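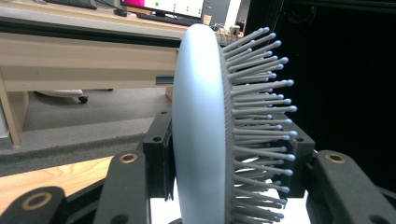 # Saturday walk-round: hand-held gripper station, Prondia collection

Filled in by me (Tyra Hägglund), 19/02/2022, before the morning session. Same list as always, my comments under each line. Benedikt, you asked for more than ticks this time, so you're getting paragraphs!

Marks: **OK** = carry on, **FIX** = sort it before recording, **WATCH** = fine for today, look again next time.

## 1. The gripper itself

- [x] **Pivot bushings seated, no side play: OK.** I wiggled every arm with the power side unplugged and they all feel snug. The brass ones are holding up much better than I thought they would when Eilif ordered them.
- [x] **Both jaws meet evenly when closed on nothing: OK.** Did the paper strip test top and bottom, same drag at both ends.
- [x] **Pad lining glued down, no lifted corners: WATCH.** The dark gray lining is still stuck, but I can get a fingernail under one end if I really try. Vilgot has the spare strips in the Otivitz drawer. Please don't swap one side only, we did that once and the squeeze felt different between sessions, and then all those examples had to be thrown out.
- [x] **Screws on the finger pads: OK.** Quarter turn check, none of them moved.
- [ ] **Trigger returns by itself: FIX.** It comes back, but lazily. I put a drop of the thin oil on it and it perked up a bit. Maxine, could you take the spring out and have a look? I'd like it crisp, because a slow release shows up in the recordings as people sort of peeling the object off the jaws.

## 2. The person holding it

- [x] **Sleeves up, no rings, no lanyards: OK.** I left my badge in the office (and then couldn't get back in, but that's another form).
- [x] **Fingers stay behind the linkage when the jaws close: OK.** The linkage is the pinch spot, much more so than the pads. Vilgot got a blood blister there and still shows it to visitors.
- [x] **Break timer set: OK.** We swap operators when it rings, even in the middle of a good run. Wrists get tired long before you notice, and the grasps get sloppy at the same time.

## 3. Objects for today

- [x] **Hairbrush-type thing, pale blue, gray pins with little blue tips: OK.** I love this one, it's a pain in the neck to grab and that's exactly why it's in the set. Ran my thumb over the pins, no bare ends and no missing tips that I could feel. The smooth rounded side goes against one pad and the pins go toward the other. Squeeze gently! If the pins start bending hard, let go and log it as an over-grip. Do keep the over-grips though, the learning side wants to see them too, they just need the right label.
- [x] **Nothing sharp, cracked or leaking in the bin: OK.** Pulled out one chipped mug. It's on the shelf with a note on it.
- [x] **Everything wiped down: OK.** Shared hands, shared brushes. Alcohol wipe on the hard stuff, soap and a rinse for anything with pins or bristles, and let it dry before it goes in the bin.
- [x] **Object list matches the bin: OK.** Two entries had the same name, so I renamed one of them. Eilif, check that your script doesn't trip over that.

## 4. Table, floor and cables

- [x] **Wooden tabletop clear apart from today's object and the gripper: OK.**
- [x] **Dark backdrop hanging straight and clear of the floor: WATCH.** It's fine where it hangs now, but it likes to creep. I'd love a weight in the hem before we start up at Bokadside in May.
- [ ] **Cables off the walkway: FIX.** The bundle at the back of the desk is ugly but harmless. The one I care about is the charger lead by the door, which I stepped over and then, five minutes later, did not step over. Tape it, please.
- [x] **Office chairs pushed in: OK.** Casters on carpet roll more than you'd think when you back into one.

## 5. Recording

- [x] **Lens wiped, mount tight: OK.**
- [x] **Test grasp saved and played back: OK.** Played it start to finish, no dropped bits.
- [x] **Disk space: OK.** 482 GB free, plenty for today.
- [x] **Running count written down: OK.** We start the day at 1477 accepted examples. The Midtbø batch isn't in there yet, Benedikt is still going through it.
- [x] **Screens in the background showing nothing private: OK.** Close your mail before you start, people!

## Open items

| Item | Who | When |
|---|---|---|
| Trigger spring | Maxine Sutcliffe | before the first recording |
| Charger lead by the door | me | right after I finish typing this |
| Pad lining, both sides | Vilgot Bakke | next check |
| Hem weight for backdrop | Eilif Bakke | before May |

Cleared to record once the first two rows are done. Initial the paper copy by the door when you take over.

T.H.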